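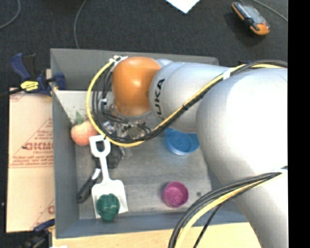 KUKA arm over the gray bin, toys in, clamps on.

Arm corner, Gitstead workshop, Mon 4 June

Quick one, typing this between jobs. The bin build is up and usable. Gray bin, cardboard down one side, blue bar clamps holding it. Not pretty. The Guvano shelf is where the spare clamps live, please put them BACK there.

Toys for the pick tests are the peach, the white shovel, the cups and whatever else was in the Pomham box. Shovel is the hard one, flat blade and nothing much to grab. We logged 488 tries last month, want 782 before we change the fingers again. Cable loop at the wrist needs watching, anyone running the arm keep speed at 50 percent til the new sleeve comes. Handheld stays on the carpet by the arm, dont step on it.

Cardboard gets swapped for a proper panel by November if the Nwachukwu fund comes thru. We asked for $200. 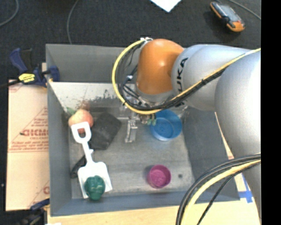
Bench bookings

Sheet is by the door again. Write your slot in pen. Evening slots are going fast.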